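Research Office > Health Messaging Unit > Notebooks > Vaccine Posts Study

28 November 2023

Second coding round, Kemard set. The set holds 661 public posts about the flu and COVID boosters, all collected through Zurkis in the autumn run. The export was opened at the start of the session and checked against the log kept by the Firance team. The totals agree. Two posts have no time stamp. They remain in the set and are marked T0 in column F.

Both coders worked from version 2 of the code book. The first 120 posts were read by each coder separately, with no discussion until both sheets had been saved. The coders disagreed on 39 of them. Most of the disagreement concerns a single code, "joke or mockery," which in April was defined as any post that makes fun of the vaccine, of the people who take it, or of the people who give it. The definition does not say what to do with a post that repeats another person's joke in order to object to it. One coder counted these and the other did not.

Agreed wording for version 3: a post is coded as mockery only when the writer is the one making fun. Quoted mockery receives the new code Q, together with whatever code fits the writer's own comment. Posts made up only of laughing faces under a news link stay uncoded until the link itself has been read. 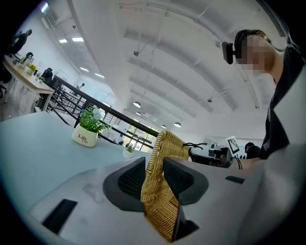 The reader sessions for the printed leaflets need a second look before the next group comes in. At the Tan site, leaflet B was read faster than leaflet A, but several readers skipped the paragraph on side effects entirely and then asked about side effects at the end. The paragraph should move up to the front page – it is now below the clinic hours. Comment slips will be collected without names. The wicker basket is suitable for this, as its braided handle stands tall enough to be seen from the far chairs, and readers can drop in a slip without passing it to staff. Slips are to be numbered only after the session closes.

Question raised by Firance: should posts reporting the death of a person who had refused the vaccine be treated as news or as warning? Our sheet has no rule. Such posts often carry a plain report in the first line and a judgment in the second. Proposal for now is to code the two lines separately and compare the results at the end of the round. 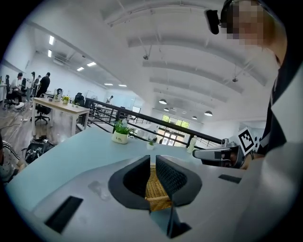

If the split coding proves too slow, the fallback is to code the whole post by its final line. This was tried on a small batch last round and gave results that were easy to repeat, although it lost the difference between sad and scornful posts. That difference matters to the Kemard clinics, who asked for it in writing.

Open items:
– Version 3 of the code book to be typed up and sent to Firance.
– Recode the 39 disputed posts under the new wording. Keep the old codes in a separate column.
– Ask Zurkis support why deleted replies still appear in the export.
– New print of leaflet B, side effects on page one.

The Tan readers' notes have not yet been typed. Leave them in the gray folder.

Recent entries
Code book, version 2: changes
Leaflet A and B, first reader session
Zurkis export settings
Notes on rumor posts, April
Consent form, short version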